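Joravwood folding cell - progress report for December
Prepared for Rorkgate by Chiamaka Haruna

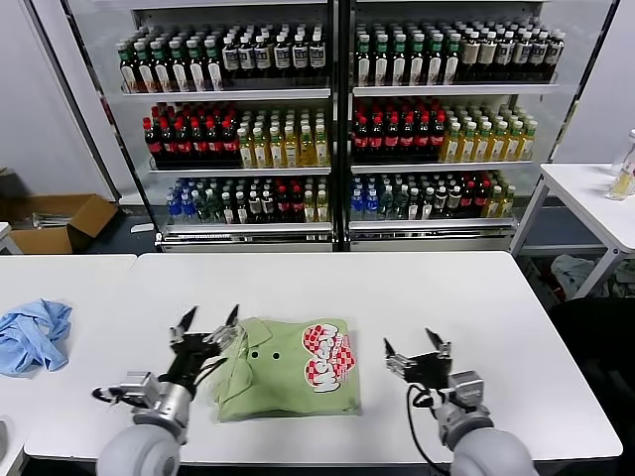 This was going to be a short report about fold quality. Then we had a fault, and I think what we learned from it is the best thing to come out of the month, so it gets most of the space.

On Thursday the left arm stopped partway through a polo shirt and would not release. The right arm kept going for 2 seconds before the cell tripped, which was long enough to stretch the collar on that shirt. Gianni Sala hit the stop button and no one was near the arms. The shirt is a write-off. The grippers passed inspection and so did both wrists.

Gianni pulled the logs that evening and found the cause by 8. The left gripper was dropping its signal whenever the wrist turned far enough to pull on its cable. The controller (we call it Disis) read the lost signal as "still closing" and waited. The right arm had no idea anything was wrong. So we had two problems - a cable with too little slack, and software that took silence for good news. The second one worries me more, and I'm really glad we met it on a shirt!

What we changed:

The cable has more slack now and a new tie point. We check it by hand at the start of each shift.

A lost gripper signal on either side now stops both arms at once. We pulled the connector on purpose six times, three on each side, and both arms stopped every time.

Restarting after a trip needs a person at the panel. It used to resume by itself, and I should have caught that in the spring review.

Since the fix we have run 59 shirts with no trips. Polos are still slower than T-shirts because the collar likes to flip under, but Gianni has a new approach angle that looks very promising and I can't wait to show you.

Still open: the Cao test plan has no case for a signal that comes and goes, only for one that is fully lost. We are writing that now. Until it passes, the cell runs at reduced speed with someone at the stop button. We lost two working days to all this and the budget is unchanged.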